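Progress report, Nondari handling project
Prepared for the Adjei fund by Ksawery Ostrowski, 2025-05-21

The open day at our Prirnbridge site was the main item this period. We had 114 visitors, most of them growers and florists from the area, plus two classes from the high school. Four staff members ran the demonstrations in pairs and changed over at noon.

Visitors watched the arm pick up wrapped flowers in the main room. In the side room we showed the same kind of work in simulation, on the large screen, and let people ask for a change in the setup between runs. Growers mostly asked about bruised petals and how hard the gripper squeezes. We don't have a good answer on bruising yet, and we told them so.
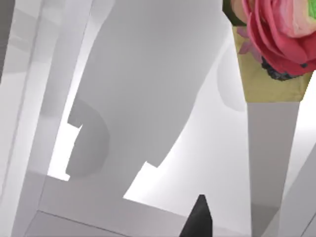
Nine growers left contact details and want a follow-up visit. Fenus has offered to supply flowers for the next round of tests, and we would like to accept.

Spending on the day came to $2,960, mainly for screen rental, flowers and lunch. Receipts are attached. The bruising tests start once the new finger pads are fitted, and results will go in the next report.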